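Why Do Countries Use Different Money?

Maybe you have a coin from a trip in your drawer. You cannot buy candy with it at home. Why?

Most countries make their own money. The people in a shop must all agree what a coin is worth, and for this the country has one bank above the other banks. It is called the central bank. It decides how much new money is made.

When you travel, you change your money. The price for this change is called the exchange rate. Let us say one dollar gives you 200 coins of another country. Next June it can be 180, and then your dollar buys less there. The rate moves every day, also at night when you sleep.

Some countries decided to share one money. Then a family can drive over the border and pay for lunch with the same coins. But they must also agree on many rules together, and this takes long meetings.
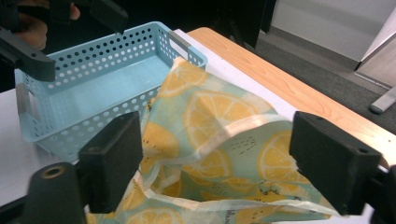 Trade is when countries sell things to each other. One country grows fruit, another one makes machines, and both need what the other has. Think of a simple thing, like a bag with yellow lemon slices printed on it. If a shop buys 800 such bags from another country, it must know the exchange rate before it knows the price. A small change in the rate can make every bag cost more.

Ask at home if somebody has old foreign coins, and look which country made them.

Text: Malou Vídalín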